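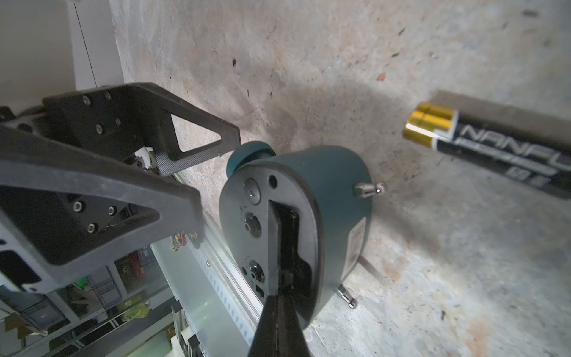

Teal cylinder on its side, black faceplate with a long slot.

Ticket: Nightly catalog sync from Skornum to Sallenora stops short
Opened: 30/03/2026
Opened by: Celeste Núñez
Product: Skornum desktop, with the Sallenora web catalog connector
Priority: Normal
Status: Resolved

Problem as reported

The nightly sync runs and the log says it completed, but the web catalog is missing items. Skornum shows 1452 active records on the office computer. Sallenora shows 1094. Nothing has been archived or hidden on the web side, and the filter on the catalog page is set to All.

The missing items don't belong to one category. Some clocks are there and some aren't, same with cases, lamps and kitchen items. I checked whether it was the newest records and it isn't. A few things entered last September are missing and others entered the same afternoon came through.

I can add an item by hand on the Sallenora side and it shows up right away. It then disappears after the next nightly run.

What I tried before opening this

Restarted the office computer and the router.
Signed out of the connector and back in.
Ran a manual sync during the day. Same result, same total on the web side.
Turned off photo upload in case the files were too large. No change, so I turned it back on.
Looked for blank titles and blank prices. I found a couple and fixed them. They were already on the web, so that wasn't it.

First reply from support

Thanks for the detail. Please send the connector log from the Skornum folder – the full one, as the summary that shows on screen leaves most of it out. Please also confirm which host the connector points to. There is an older one on Mikitz and a newer one on Grewal, and accounts set up before the move are sometimes still on the old address.

Please don't re-enter anything by hand on the web side for now. The nightly run treats Skornum as the master copy and will remove whatever it can't match.

Celeste

Log attached. The connector settings page says Mikitz. I didn't know there was a second one. I changed it to Grewal and ran it again. It's a lot faster but the total is still 1094.
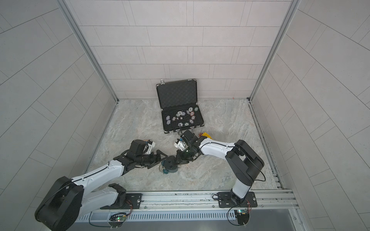 Black case, open, dark foam in the lid.

The log has a line that repeats all the way through: "record skipped, code 7." There is no item number next to it, so I can't tell which record it means.

Support

Code 7 is a text encoding failure. The connector tries to send the record, one of the fields contains a character it can't convert, and it skips the whole record and moves on. It still reports the run as completed, which we agree is misleading.

Usually the cause is in the title or the notes: curly quotes pasted from a word processor, a degree sign, a fraction. Could you pick one missing item, open it, and paste the title and notes back in as plain text? Save it and run a manual sync with only that item selected.

Celeste

Did that with one clock and one lamp. Retyped the title and notes completely, no quotes or symbols at all. Both were skipped again with code 7.

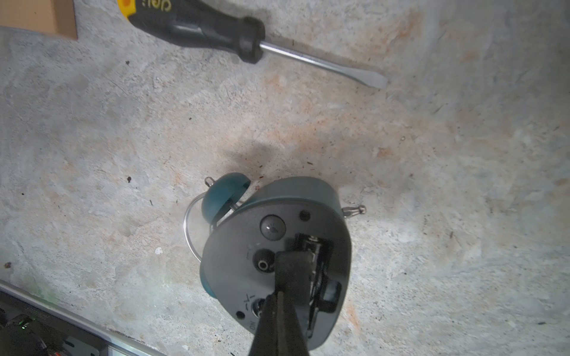

Then I did it the other way around. I made a duplicate of the clock record from the front desk login, and the duplicate went through. Same title, same notes, same photo. The only thing I can see that's different is the "Entered by" field. Mine has my name and the duplicate says Front desk.

Support

That's it, thank you. "Entered by" is sent with every record even though it isn't shown on the web. The accented letters in your name are stored correctly in Skornum, but the connector is reading that field with the wrong character set. All of the skipped records should be yours.

Please don't change your name in the system. Go to Connector, Advanced, Text encoding and switch it from Legacy to UTF-8. Close Skornum fully and reopen it, then run a full sync. Expect the first run to be slow while it rebuilds the index.

Celeste

Switched it and ran a full sync. It took more than 105 minutes, but the web catalog now shows 1452. I spot-checked clocks, lamps and cases and they all open with their photos. The test duplicate is deleted.

One request: could the log print the item number next to a skipped record? I would have found this on the first day.

Support

Passed on to the connector team as a feature request. New installs already default to UTF-8 – yours kept the Legacy setting from the Mikitz setup. Closing this ticket. Reply here if the totals drift apart again and it will reopen.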